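Section 6. Teaching a dish task by remote control

The Motgate learns from what you do, including the parts you hoped it would miss. Plan on 40 demonstrations for each new task.

1. Put on both hand controllers and press ENABLE. Hold still until the tone stops.
2. Start every demonstration from the home pose.
3. Say the task name once, clearly. "Plate to rack" will do. Commentary is recorded too.
4. Drive the gripper to the plate, close, lift, and place it in the drawer rack.
5. Press SAVE, or DISCARD if you would rather not see that again 52 times.

Note: Open the drawer all the way before step 2. A half-open drawer is a separate task (see 6.4).
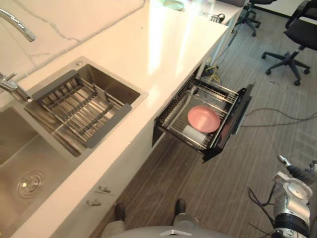 What if I fumble a plate partway through a demonstration?
Keep going if you can recover within a few seconds, as a calm recovery is worth teaching. If the plate leaves the rack area altogether, press DISCARD and return to the home pose.

6. Move the plate to a new starting spot and repeat.

Caution: Keep cables out of the base's path. The arm is patient; the feet are less so.

Caution: Error 117 means the controllers have lost the arm. Let go of both triggers before reconnecting.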